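Teaching the Packing Cell at Tovimard

Tovimard packs small parts kits for equipment makers out of a single-story building in Rivera. Until last September every kit was filled by hand. The company now runs two automated packing cells, and a third is being prepared. Eduardo Sarmiento, who has managed packing operations there through the whole change, spoke with us at the end of a morning shift.

"The arm was the easy purchase," he said. "What we had underestimated was how many examples it needs before it handles thin, light items properly. Somebody has to produce those examples, and it has to be somebody who knows the work."

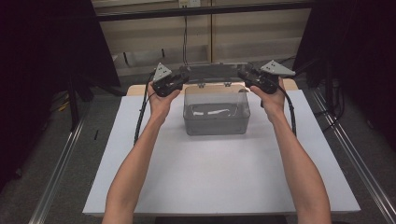 Tovimard assigned the job to its own packers. Of the 61 people on the packing floor, 18 have been trained to record demonstrations, working in rotation so that no one stays at the bench for a full shift. Sarmiento considers the choice of container important. A clear gray box with a hinged lid, left open and tilted back, lets the operator check small white pieces lying at the bottom without leaning over. "With a handheld gripper in each hand you can't feel the part," he said. "You have to see it. Our people needed several sessions to stop reaching with their fingers."

The software that manages the recordings comes from Catodard. Each session is reviewed the same day, and those with dropped parts are tagged and kept. The library for the third cell stands at 2977 recordings.

Asked about jobs, Sarmiento was direct. Headcount on the floor has not changed, but the content of the work has. Packers rate recordings, clear faults and write handling notes. Hand filling continues for short orders, where setup time on a cell would exceed the packing time.

"Pay was the first question, and it was a fair one," he said. "Recording is now a graded skill. It took us too long to put that in writing."

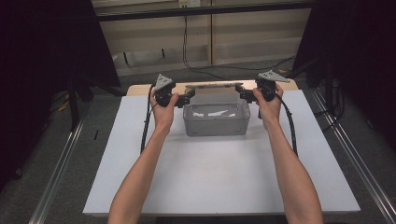
Rachid Benkirane
Staff Writer, Plant Automation

Sheet material remains the slowest item to teach. Held between two grippers by opposite edges, a sheet can curl along the top, and the operator must keep both hands level over the bin. Packers at the company's Tilliddale site asked for a shorter recording block on this task, and Rivera adopted the same limit.

Sarmiento expects the third cell to start with rigid parts only. "Sheets will stay with people for now," he said. "I would want to see a full month of clean runs before I move them."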